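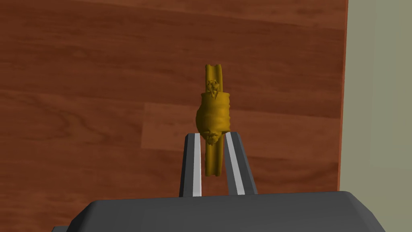
Flulari Opens Refinishing Workshop for Secondhand Wood Tables

13 December 2018 — Flulari, a furniture repair and resale company, has opened a workshop devoted to the repair and refinishing of used wood tables. The workshop shares a building with the company's existing store on Kos Street and is taking orders from households, restaurants and schools.

The new space covers 841 square feet and has separate areas for stripping, sanding and finishing. Flulari previously sent its larger tables to an outside shop, which meant that customers often waited until the following month to get a dining table back. Most orders will now be finished within 15 working days, and small repairs such as loose legs or a split apron can usually be done in a week.

"A table takes more wear than anything else in the house," said Blagoje Dimitrov, owner of Flulari. "People write on it, they put pots on it, they drag it across the room. In most cases the wood underneath is fine and the finish is what has gone. We can take care of that for a good deal less than the price of a new table."

The company repaired and resold 947 pieces of furniture in the year ending in November. Chairs made up the largest share, and tables came second. Dimitrov said the store had been turning down table work since the spring for lack of floor space.

Services and prices

Customers can choose from three levels of work. A surface refresh, which covers cleaning, light sanding and a new coat of oil or varnish, starts at $70 for a coffee table. Full refinishing of a tabletop starts at $145 and includes removal of the old finish, filling of gouges and a choice of stain. Structural repair is quoted after an inspection at the workshop. Inspections are free, and a written quote is good for 30 days.

Veneered tops are accepted, but the workshop will check the thickness of the veneer before agreeing to sand it. Painted tables are also accepted. Owners of older painted pieces will be asked to allow a lead test first, and the cost of the test is added to the quote.

Flulari will offer two house finishes at the start. Jeton is a matte hardwax oil meant for dining tables and desks, and it can be touched up at home with a cloth. Vuvura is a harder satin varnish for restaurants, classrooms and other places where tables are wiped down many times a day. Sample boards of both finishes are on display at the store, and customers may take one home overnight to see it in their own light.

Pickup and delivery

Pickup and delivery within the city is available for a flat fee. Tables that do not fit through a standard doorway need to have their legs or leaves removed before the driver arrives — the workshop can send someone to do this if it is arranged when the order is placed. Glass inserts and lazy Susans should be kept at home.

Trade-ins

Owners who no longer want a table can trade it in for store credit. Solid wood tables are preferred, and pieces with active insect damage will be turned away at the door. Credit is good for a year and can be put toward repairs as well as purchases.

The workshop is open during regular store hours. Drop-offs do not need an appointment, though restaurants and schools bringing in several tables at once are asked to call ahead so that space can be set aside.

About Flulari

Flulari repairs, refinishes and resells wood furniture. The company was founded by Blagoje Dimitrov as a chair repair business and now also sells secondhand tables, shelves and cabinets. Press questions and requests to visit the workshop can be left for Dimitrov at the front desk of the Kos Street store.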